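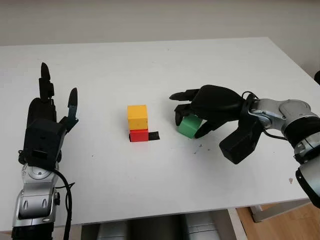
How many examples does a learning system need before it can do one simple job?
More than I'd guessed -- Irja Pelkonen, who showed us round, said her group wants 800 good runs of a single task before they even start training.

So that was the first thing in my notebook from Flistham, 13 Aug 2025. Notes typed up on the train, sorry for the state of them. Eleven of us on the visit, split in two. Coffee first, then badges, then a long corridor.

The task is cubes. Red, yellow, green, two hands, get them stacked. Sounds like nothing. Kane Pomare does most of the driving on the morning shift and says the stacking is fine, it's the picking up that eats the day. Come in a bit low and you nudge the cube. Bit high and you close on air.

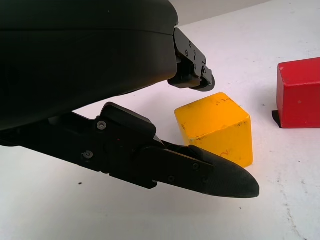 Both kinds get kept, by the way. I'd assumed the bad runs went in the bin but Irina Tudose marks them up seperately, with a note of where it went wrong. A miss that gets put right is worth having, she says. A miss where the driver gives up isn't much use to anyone.

Asked about speed. 47 runs is a good morning. Breaks every 10 runs, driver's choice who swaps in. Kane gets sloppy after lunch (his word) so Gun-woo Jang takes the afternoons.

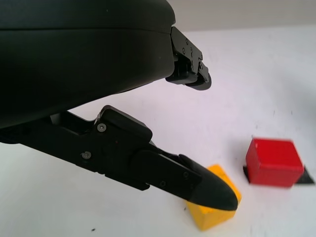 Same start position every time? No -- they move the cubes between runs, and that's on purpose. In March they had a whole batch with the cubes set down in near enough the same spots and the model learned the spots. Had to be done again. Gun-woo still winces about it.

Views come from the head and from the wrists, all saved together with the arm movements. If one view drops out the run is scrapped. Storage I didnt get a figure for, Rodica Buzatu was going to email it.

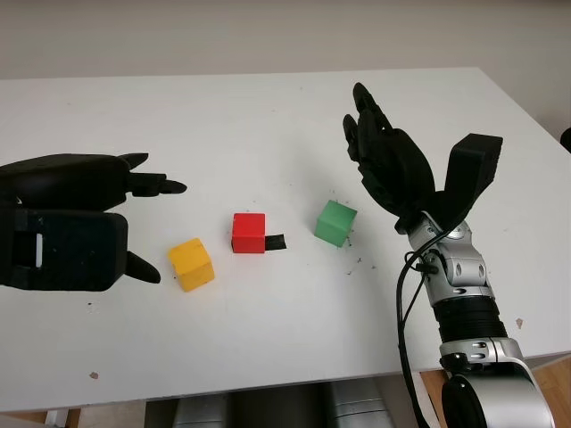 Red, yellow and green cubes on the table between the two hands.

Didn't see any training, that's on another site. Would go again. Parking is round the back, ignore the sign.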